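Binding notes: the long-stitch notebook, part 4

The text block is finished at last. I cut the folios in November and left them under boards for far longer than they needed, so they are very flat. Grain runs head to tail throughout. Noura Nassar asked for the station measurements, so they are set out further down.
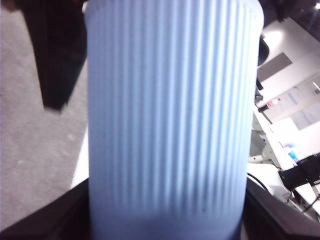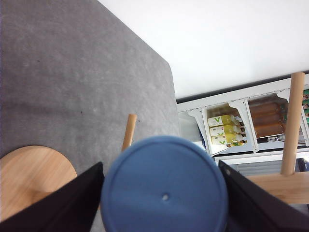 Sewing stations

I used 2 kettle stations and 4 long-stitch stations. The kettles sit 12 mm in from head and tail. The other four are spaced evenly between them, marked on a card jig and pierced from the inside of the fold with a fine awl. Pierce at 45 degrees to the fold or the hole wanders onto the page.

Thread

Waxed linen, 18/3, in grey. I tried the Wasmont cotton first and it stretched after the third signature, leaving the spine slack. Linen held its tension to the end. Pull parallel to the spine, never straight out, as the paper will tear at the station.

Cover

The wrap is a single piece of Drakos cover stock, scored with a bone folder and a steel rule. Spine width was measured with the block under light pressure. My first wrap was 2 mm too narrow and went into the offcuts box for tags. Afroza Fakir lines hers with mulberry paper, which stiffens the fold nicely, but I left this one unlined.

Still to do: trim the fore-edge, round the corners and choose a colour for the closure tie.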